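Foster reimbursement and kinship care -- is it fair that grandparents get less?

Started by bevton_liliana, Mar 13, 2021

bevton_liliana
So I've been going back and forth on this and want to hear from people who have lived it. My sister's two kids came to us in February, placed by the county, and because we're family and not licensed we get $279 a month for both of them. Total! The licensed family down the street gets a lot more than that per kid (she told me herself, she wasn't bragging, she was kind of embarrassed). Same school, same shoes to outgrow. I love these kids and would have taken them for nothing, but I keep wondering why being their aunt makes their cereal cheaper. Is your state like this? Did you get licensed, and was it worth it?

GMessina
Ours was the same until we did the licensing. 11 weeks of evening classes, fingerprints, a home inspection where they measured the bedroom windows. My wife said she'd raised four kids without a certificate and I had to talk her into the car every week. But yes, the payment went up, and we got a caseworker who returned calls, and that mattered more to me than the money did.

Sandra C.
I'm going to be the unpopular one. Licensed foster parents take in kids they've never met, sometimes at 2 in the morning with a trash bag of clothes, and they can't say "well she's my niece" when it gets hard. I did it for years. The training isn't a formality. I don't think it's crazy that the rate follows the license.

bevton_liliana
Sandra I hear you, and I'm not saying cut anybody's check. But the two of mine came at night with a trash bag too. I didn't get a phone call any earlier than you would have.

Sandra C.
Fair. I shouldn't have put it like that, sorry.

DKershaw
Grandpa here, raising my grandson Eren since he was a baby. We spent nearly 3,000 on a lawyer for guardianship before anybody mentioned there was a subsidized version we could have asked for FIRST. Once you have plain guardianship it's very hard to go backward, at least where we are. So Liliana, before you sign anything at all, ask the worker straight out: "is this subsidized, and what do we lose if we close the case?" Get it in writing. Ask about medical too. Our Eren stayed on his coverage but the counseling stopped, and he still needed the counseling.

bevton_liliana
Oh wow, thank you. They have been pushing us a little to "keep it simple" and skip court. I thought that was them being nice??

DKershaw
Maybe they are being nice. It's also cheaper for them. Both can be true.

GMessina
Agree with Dennis. Look for a kinship navigator too, if your county has one. Ours was called the Bulon House program and the lady there knew every form by its number. She also ran a Thursday-type dinner thing -- well, it moved all over the week -- where you could just sit with other people whose grown kids are a mess and not have to explain it.

OjedaMom
Can I disagree with the whole idea of getting licensed? We looked into it and said no. Once you're licensed, they can have opinions on your sleeping arrangements, your dog, who babysits, whether you can take the kid across the state line to see his cousins. We wanted him to feel like he was at his aunt's house and not in a placement. We're tighter on money, sure. I'd make the same choice again.

bevton_liliana
See, that's what my husband says, almost word for word. And then the grocery bill comes and he goes quiet. We both work, and after-school care for two is more than the payment all by itself. I don't want to be the person who resents it. I don't resent THEM, not for one second, but I'm tired and I do get mad at the system around nine at night when I'm packing lunches.

Anyway I'm calling the worker tomorrow with Dennis's questions. I'll report back.

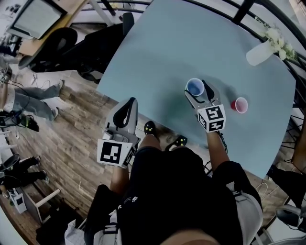
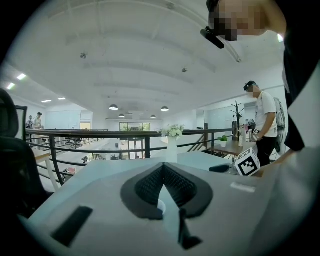
Hubert Widmer
One thing to add to your list for that call: ask whether the child-only cash grant and child care help are separate applications. In our county they were, and we went months without the child care part because I assumed one form covered both. You may also be able to get a provisional license while you take the classes, so ask about that before you decide it's too much. And OjedaMom has a point about the rules, the dog question came up for us too. They let us keep the dog.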